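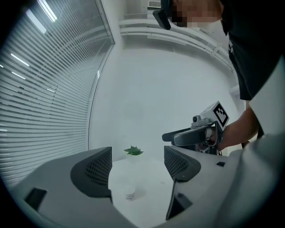
Progress report: tabletop handling sessions, February

Prepared by Marlina Halim for Deleo

1. Work completed

The room at Orkuvham has been in use since the start of the month. Sessions are held at the white table. The object set for this period consists of small, light items: a white cup, a white ball with a bumpy surface, and green foliage pieces with pointed leaves. Total handling runs logged to date: 1348. Of these, 65 were rejected at review, mostly for late starts in the log.

Sarahí Bermúdez revised the session sheet. Operators now enter the object, the start position and the outcome before moving to the next run.

2. Ball handling

The ball is held between the fingertips of both hand-held grippers, which requires the two hands to stay level. 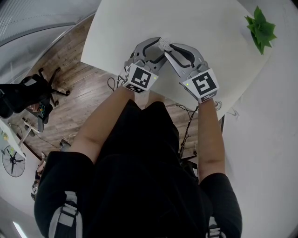 Runs of this type take longer to learn than cup runs, and the training time per operator has been raised to 2 hours. Mikkel Kárason will report the drop rate separately — the counting rule changed partway through the month.

3. Open items

Storage for the object set is still on order from Vorkus. Floor cables near the table are to be rerouted by Tuesday. Shuk-fan Hsiao has requested 6 further objects, heavier than the present ones, within the approved budget.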